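Workshop Tips: Keeping a Small Home Server Happy
by Su-bin Koo
Last updated November 2020

Contents
Where to put it
Cables and labels
Disk space
Backups
Getting in when the network is down
The notebook
Dust
Odds and ends

I love running my own little server at home and I will talk anyone's ear off about it, so I finally started writing the tips down. Mine is a secondhand mini PC called Etano, running Debian, and it lives in the same room where we do crafts, homework, ironing and (in winter) most of our sitting around. It holds our photos, shares files with three laptops and runs a music player I'm very fond of. You don't need a rack or a basement for any of this. You need a shelf, an old computer and an evening or two!

Where to put it

Pick the spot before you set anything up, because once there are five cables in the back you will never want to move it. I like a shelf at chest height. The floor is the dustiest place in any room, and the top of a bookcase is the warmest, and you'll be plugging things in while standing on a chair.

Leave a hand's width free on every side that has vents. If your machine is in a cabinet, take the back panel off the cabinet. I did this with a screwdriver in ten minutes and the fan went from a steady whine to something I have to lean in to hear.

Put rubber feet under it if it has a spinning drive. The stick-on kind for chair legs work beautifully. My shelf used to hum a low note all evening, and four little rubber dots put an end to it.

Don't share a power strip with an iron, a heater or a glue gun. The server gets its own.

Cables and labels

Label both ends of every cable. Both ends! I labeled only the plug ends the first time and had a lovely row of neat tags behind the furniture where I couldn't read them.

I use plain white tape and a laundry marker, folded over the cable like a little flag. A friend gave me a Trunero label printer and it makes very handsome labels, but they curl off thin cables after a summer, so now I use it for the boxes and stick with tape for the wires. Write the name of the machine, not what kind of cable it is. You can see what kind of cable it is.

Power bricks need labels more than anything else in the house. Write the name of the gadget right on the brick in silver marker, and the voltage in big numbers if the printed ones are tiny. Bricks with the same plug can have quite different voltages, and I've lost a perfectly good network switch finding that out.

Hook-and-loop strips beat zip ties every time for bundling. Buy them on a roll and cut your own. The hardware shop near us, De Luca, sells it by length from a spool behind the counter, so ask if you don't see it on the shelf.

Coil spare cables loosely, about the size of a saucer, and hang them on a pegboard by length. I sort mine short, medium and silly.

Disk space

Check how full your disks are on a regular basis. The command is short:

df -h

Look at the Use% column. Mine showed 92 percent one evening in May and I hadn't the faintest idea why. So next I went looking for the big folders:

sudo du -xh --max-depth=1 /var | sort -h

The biggest ones come out at the bottom. In my case it was the system journal, happily keeping every message since the day I installed it. You can trim that in one go:

sudo journalctl --vacuum-size=200M

To keep it trimmed, open /etc/systemd/journald.conf, find the line that says SystemMaxUse, take the # off the front and set it to 200M. Then restart the service:

sudo systemctl restart systemd-journald

I can't tell you how pleased I was with myself after that one.

Another place to look is the package cache. On Debian and its cousins, sudo apt clean empties it, and it will fill up again when needed. If you use containers, old images pile up too. Look before you prune, and read what the prune command says it is going to remove, every word of it.

Don't let a photo drive get completely full before you go shopping for a bigger one. I start looking when there's nearly 500 GB left, and that gives me time to wait for a good price and copy everything across at leisure. 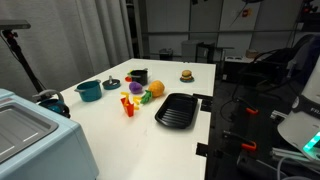

Fries, fruit and a baking tray set out on the white table.

Backups

My favorite subject! Please have at least two copies of anything you'd cry over, on two different drives, with one of them kept somewhere outside the house. My outside copy is at my sister's, in a padded envelope in her desk, and we swap drives when I come for dinner.

For the copy at home I use rsync, wrapped in a little script I named Jatent. It makes a new dated folder every night. Files that haven't changed are hard-linked to the night before, so they take up next to no extra room. The heart of it is one line:

rsync -a --delete --link-dest=/backup/latest /srv/photos/ /backup/$TODAY/

The slash after photos matters. With it, you get what's inside the folder. Without it, you get a folder called photos inside your backup. Neither is wrong but mixing them will drive you up the wall.

After rsync finishes, the script points the "latest" link at the new folder, and it only does that if rsync ended without an error. I also have it check that the backup drive is mounted before it does anything:

mountpoint -q /backup || exit 1

Put that near the top of your own script today. If the drive isn't mounted, /backup is just an ordinary folder on your system disk, and your script will cheerfully fill it up overnight.

I keep 40 nightly folders and delete the oldest. Pick a number you like.

Now the part people skip: restore something. Once a month, choose a file at random, bring it back from the backup to your desktop and open it. Open it properly, too. Look at the photo, play the song. I make tea and pick a picture from years back and it's become one of the nicest little chores I have.

Encrypt the drive that leaves the house. And then write the passphrase on paper and put that paper somewhere that is not the same envelope.

Getting in when the network is down

Sooner or later you'll change a network setting over the network and lock yourself out. Keep a cheap keyboard and a video cable right beside the server, all the time. Mine hang on a hook on the side of the shelf. Before I had the hook I once carried the living room TV across the apartment.

When you edit SSH settings, keep your current session open and try the new ones from a second window. Test the file first:

sudo sshd -t

If it prints nothing, the file is readable, and you can restart the service. Your open session stays open even if the new settings are wrong, so you can fix them from there.

Give the server a reserved address in your router's settings, too. Typing the same address every time is a small daily joy. Then add a short name for it in ~/.ssh/config on your laptop and you won't have to type even that.

The notebook

Get a paper notebook and leave it on top of the shelf. Every time you change something, write the date, what you did, and which file you touched. One or two lines is plenty. I wrote mine on the server itself for a year, in a very well-organized text file, and then the server wouldn't start.

Inside the front cover I've written the address, the make and size of each drive, where the backups are, and how to shut the thing down politely. Anyone in the family can do it from that page. My son has, during a thunderstorm, and was extremely proud.

Before you change a settings file, make a copy of it with the date on the end. You'll feel very clever the first time you need it.

Dust

Shut down, unplug, and carry the machine outside or over the bathtub. Hold the fan blades still with a cotton swab while you blow the dust out, so they don't spin like mad. A soft, dry paintbrush works nicely around the vents. I don't use the vacuum cleaner on the insides.

A square of fine mesh over the intake, held with tape, catches a lot of fluff if you have a cat or a knitter in the house (we have both). Rinse it, let it dry all the way, put it back.

Odds and ends

Ask your drives how they're feeling with sudo smartctl -a /dev/sda, from the smartmontools package. I look at the reallocated and pending sector lines. If either number is climbing, I order a new drive that day.

Keep small screws in an egg carton while you have the case open, one cup per step, going left to right.

Cover a too-bright blue light with a dab of nail polish. Two coats of dark red dims ours to a nice cozy glow.

Old USB sticks make good installers. Tie a paper tag on each with what's on it and when you made it, and redo them when the tag makes you wince.

If you replace a switch or router, take a photo of the back of the old one with every cable still in place. Do it before you touch anything, and check that the photo is sharp.

Set the machine to turn itself on after a power cut. It's usually in the BIOS under the power settings, with a name like "Restore on AC power loss." Try it out by pulling the plug after a proper shutdown, then plugging it back in.

Next on my own list is a small battery backup, and I'm still measuring the shelf.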